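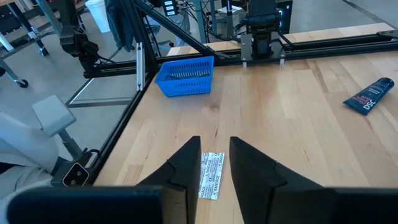 Thread last edited in January, 9:42 pm

Sorting the first aid stuff into baskets, how do you all do it?

maplecrumb
OK so I finally cleared off the butcher block and started going through the first aid drawer. I have one of those low blue plastic baskets with the slotted sides and I'd love for everything to live in it. My problem is the single bandages. They're the skinny paper wrapper kind and as soon as they leave their box they go everywhere. I found them in the flour bin. I found them in a boot! And then there are the tubes, which never lie nicely with anything. Do you keep bandages in the box, or loose, or what? I'm starting with one basket and would like to finish with one basket.

tin_lid_60
Keep the box. I know the box is ugly and the flap tears off by week two, but it has the sizes on it. Cut the flap off, stand it up in one corner of the basket and you're done.

pondhopper
Gonna disagree with tin_lid. Boxes eat up half a small basket and most of what's in them is air. I stand mine up in rows like index cards, paper edges up, little ones in front. An old Zamex tea tin is just about perfect for it. My kids can find the right size without dumping it all out, and they used to dump it all out constantly.

quietgravel
Watch the slots on that kind of basket. I had something similar from Unard and the skinny packets worked their way out through the sides every time I picked it up. A piece of cardboard in the bottom and up one side fixed it for me. Mine's still held with tape, been like that for years.

maplecrumb
Ooh, cardboard, yes. I hadn't thought of the slots at all. pondhopper, do the rows stay up when the tin's half empty? I can see mine flopping over by dinner.

pondhopper
They flop a little. I shove a folded washcloth in behind them. You'd want a washcloth in there anyway.

ovenmitt507
What's the navy tube on the right? I can read DSC on it and then my eyes give up. If that's some kind of cream I would not put it in with the paper stuff, I had one leak all over a whole batch of gauze and had to toss every bit of it. Tubes get their own sandwich bag at my house, cap up.

maplecrumb
It's just a tube from the bathroom that wandered over, it's going back there! But I do have a couple of ointments that belong with this lot, so sandwich bag it is.

tin_lid_60
Cap DOWN. Otherwise you're standing there squeezing for a full minute with a bleeding thumb.

ovenmitt507
Cap down is how I lost the gauze, thank you very much.

tin_lid_60
Then the cap wasn't on right.

larkspur_82
Can I be the annoying one and say check the dates before you arrange anything? I did a beautiful job on ours last winter, labels and everything, and then went through it and half of it was expired. I had to start over with an almost empty basket. Old bandages lose their stick too, at least the ones that spent summers in my car did.

quietgravel
Seconding the dates. I write the month on the tube in marker, big, so I don't have to hunt for the tiny print on the crimp.

maplecrumb
Ugh, you're right. OK, new plan is everything out on the table, check dates, cardboard in the basket, bandages in rows. I counted what I could find just now and I'm at roughly 30 singles, and that's without the car or the gym bag.

pondhopper
Don't forget coat pockets.

larkspur_82
And where's the basket going to live? Ours was on top of the fridge and only my husband could reach it, so it may as well have been on the moon. We moved it to the Pritow shelf by the back door, and people do put things back now. Mostly.

maplecrumb
Low shelf next to the sink, I think. There's a Tse cookie jar sitting there that holds nothing but rubber bands, so that can move. Will report back once I've done the car.

tin_lid_60
Keep the box though.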